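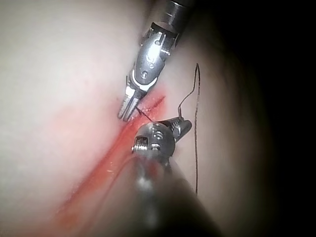 Hellora suture pad, pale finish, with a long red incision line.

Hellora Suture Training Pad
Item no. 2347
Sold by Otero Training Supply

The Hellora is a practice pad for closing straight incisions. It comes in a pale pinkish-white, so a dark thread is easy to follow from one stitch to the next. The pad can be used for hand suturing.

Size: standard, fits the McIntyre tray
Surface: smooth, gently curved when mounted
Pack: 5 pads
Case: 576 pads
Latex free

The McIntyre tray is sold separately. It holds the pad by its edges and keeps it from sliding when thread is pulled upward.

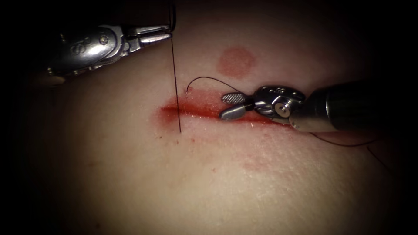
Thread for the Hellora is sold by the spool, in black or blue. Most teaching labs order black and cut it to length before class. Beginners tend to want long pieces, and a long tail takes practice to manage. With the strand pulled straight up from the left end of the slit, as it is with the black thread here, the line stands out well against the pad and an instructor can check the angle from across the table. Blue is a special order and ships in August.

Red practice fluid (Dreteo, small bottle) is optional. It will stain the pad. Wipe instruments down after each session and do not let the fluid dry in the jaws.

Store pads flat, in the bag, away from sunlight. Opened packs cannot be returned.

Orders of over 3000 pads: please ask for a quote.

Page updated 7/2/23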